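Hortensia Correa has run the supper club in Skemside for 15 years, and she still washes up by hand. "I tried a machine once," she says. "It took the gilt off my mother's plates."

She cooks for whoever books, usually on a Saturday. The menu goes up in the window of the Murura bakery two days before.

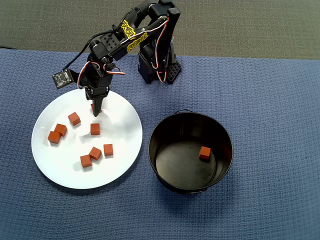
Rent is the hard part. It went up in November, and she thought about moving to Urnon. "I looked at a room there – nice kitchen, no parking. My regulars don't like to walk." She stayed, and put the price of the fish supper up instead.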